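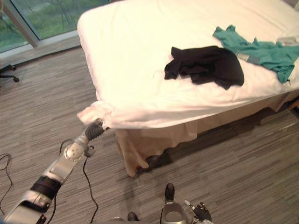
Sitier asked, on our last call, whether the bed-making policy had learned anything about cloth or had only memorized one bed, and whether 200 demonstrations could ever tell the two apart. It's the question we have been arguing over ourselves since December, so most of this report is given over to it.

Progress report, cloth handling work package
Virkov Lab, for the Jirnach program
May 2018

Where we are

The corner task is now our main test. The robot walks up to a bed, finds the near corner of the duvet, pinches it and lifts it clear of the mattress edge. We picked it because it is small enough to repeat all day and still contains most of what makes bedding hard: white fabric on white fabric, an edge that moves when you touch it, and a grasp point partly hidden by its own folds.

All 200 demonstrations are recorded and checked. We trained two versions of the policy on them. The first sees only the head view. The second gets the same view plus a short history of its own wrist motion, and we are very pleased with it! Over 64 test runs each, the head-only version held the corner through the lift in 31 runs. The version with wrist history held it in 49.

What changed

The gain comes almost entirely from the moment after first contact. The head-only policy tends to close too early and slide off the cover. With wrist history it waits a beat, pushes in slightly, and then closes. We did not program that pause — it is in the demonstrations, and the first version had no way to pick up on it.

We also stopped clearing the bed before each run. Clothes now stay on top of the duvet, in different places and different colors, and the policy has to leave them alone and go for the corner. Dark garments gave us trouble at first: the arm would drift toward them. Mixing cluttered and bare beds in training took care of most of it, though two of the 15 failures in the second set were still of this kind.

Back to Sitier's question

Our best answer so far is a swap test. We trained on one duvet and tested on another, thicker one, with no new demonstrations. The success rate dropped, as expected, but the pause-and-push motion was still there, and the arm still went to the corner. We take that as a good sign and no more than that. Both duvets are white, and both beds stand on the same carpet. A patterned cover is on order.

Problems

The cable near the wrist still hangs lower than we would like. Rerouting it is on the list for the next hardware day. The Clegg simulator is behind schedule as well. Its cloth model runs, but simulated corners spring back too fast, and we won't train on them yet.

Next period

— 3000 simulated grasps, once the spring-back is fixed
— 60 further demonstrations on the patterned cover
— lifting followed by pulling the duvet toward the pillow end, one arm only
— first trials with both arms, if the pulling step goes well

Spending is in line with the plan. The one change we ask for is to move the unused travel money to bedding and replacement finger pads, which wear out faster on cotton than we had budgeted for.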